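Gripper stall on the kitchen bench: frequently asked questions

Last updated November 4, 2025, by Ginette Jacquet, Dustel workshop

What is the fault?
The gripper on the Vellia arm closes on an object and then does not open when the program asks. The arm itself continues to the next position. We logged the fault 10 times in 623 runs of the stovetop task, always with error code 66.

Is it dangerous?
The force is small, but the fingers can still pinch. The larger risk is that the arm travels with an object it should have released, and it can pull a pot or a utensil with it. Please keep your hands away from the counter while the arm has power, also when it seems to be finished.

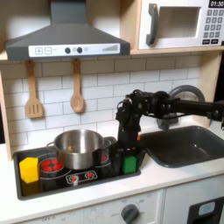 When does it happen?
Mostly with objects which are a little wider than the setting in the task file. The motor pushes against the object, becomes warm, and the controller cuts the current to protect it. After this, the open command is accepted but has no effect. We saw it first in March and believed for some weeks that the cable was the cause. We changed the cable, and the fault came back.

What should I do if the gripper stays closed?
Press the stop button first. Switch off the motor supply and wait until the status light is dark. Support the object with one hand and open the fingers slowly with the other. Do not pull the object out by force, as this damaged the gears on our first unit. Then write the run number in the log. For example, the worst case so far is run 728 of the older series, where we lost the complete finger set.

Is the fault different when there is water?
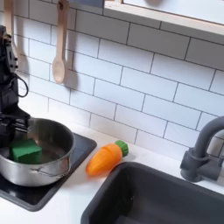 The electrical protection of the gripper is our main concern in wet tasks. The Pathak motor housing is not sealed, and a stall must never be solved by sending the open command again and again. A sponge is soft, so the stall comes later and is easier to miss. With the gripper down in the pot and water in the bottom, as with the green sponge, cut the power before you touch anything. Keep the water shallow.

Will new firmware solve it?
Partly. The Ballo update lowers the closing force after contact. It does not release a motor that is already stalled. Please install it anyway.

Can I continue the series after a stall?
Yes, if the fingers open and close freely by hand and the homing test passes. If you hear a clicking sound during homing, leave the arm switched off and send me the log file.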